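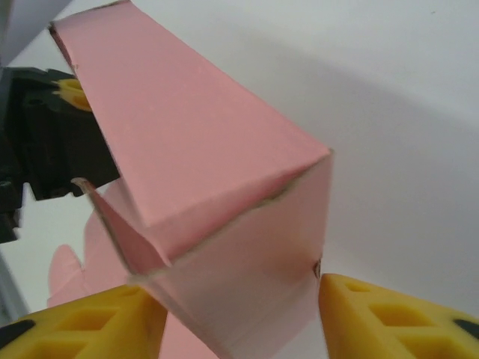

Cajas rosas, cuaderno de taller, 18 de junio de 2025

Hoy he vuelto con la caja rosa del pedido de Dimitriou, que me tiene frita. El cartón es gris parduzco por dentro y, en cuanto el borde de la tapa se roza un poco, asoma la fibra y canta muchísimo contra el rosa. Además la tapa no asienta bien sobre el frente, queda una rendija (¡con lo bonito que es el color!). Apunto para mí: revisar el hendido antes de tocar la cola, que en diciembre lo hicimos al revés y perdimos una tarde entera.

Del lote de 500 he apartado 16 para pruebas. Quiero probar la cola de Pritex en una tira estrecha, con peso encima, y comparar con la nuestra de siempre.

Lo feo de verdad es cuando el rosa se arranca y se lleva el canto detrás: queda una tira gris toda peluda y una solapa colgando en punta. Eso ya no lo tapa ni un retoque de color, yo esa la desmontaría para plantilla y a otra cosa. 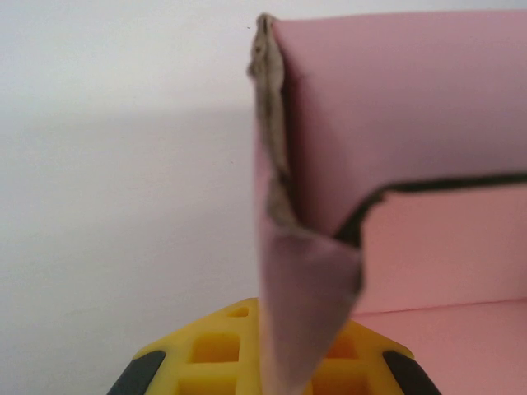
Margarida Pinheiro: yo no la desmontaría todavía, prueba antes a forrar el canto con papel fino del mismo tono y me dices.

Vale, lo pruebo con dos. Falta pedir papel y preguntarle a Krum dónde dejó la plegadera buena.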